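How many hand-held gripper demos before a policy can fold soft stuff?

nurnolance
asked in August, 3,275 views

Hi all! I'm trying to copy the folding result from the Jilel write-up (the one where they train only on hand-held gripper demos, no teleop at all) and I'm stuck. They say 2,000 demos. I have way fewer than that, and mine are all gray fleece on a big red wedding blanket with BIGDAY printed on it.

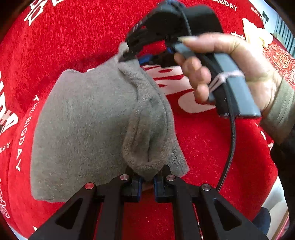
Page 1 of 2

My policy reaches for the sock fine and then closes on air, or on the blanket. Loss looks great, rollouts look awful. Do I need more demos, or different ones? I'd love to not spend the whole fall pinching socks.

Stojanovska
Different ones, I'd bet. We went through this with our Nusten setup. We had 20 demos on each of 20 cloths and it beat a much bigger pile we'd recorded on a single cloth – by a lot! Same network, same training time, the only thing we changed was the data. Also vary the start pose of the gripper. If you always come in from the same side, the policy learns the side and pretty much ignores the cloth.

The other thing to check is the frames right around the close. Fleece is fuzzy and the creases are hard to read up close, so we kept extra frames there and thinned out the boring approach part. Something like this moment, where the fingers have the folded layers between them:
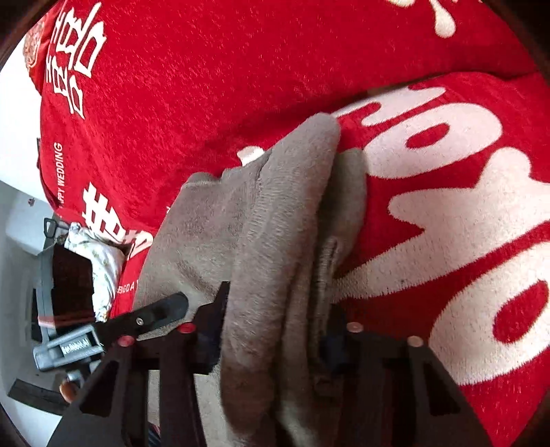
Gray fleece between the fingers, on the red blanket

And look at your latency before you record anything new. Ours was off between the camera and the finger width, and closing on air was exactly what we got. Took me two weeks to find, ugh.

jilel_reader
just get more data, 2,000 isn't that many

foldingfan
Second the latency thing. Also I'd swap the blanket out for some of the demos. Big white letters on red are a really strong pattern and your policy might be using them to figure out where it is. Try a plain sheet for one rollout and see if it falls apart.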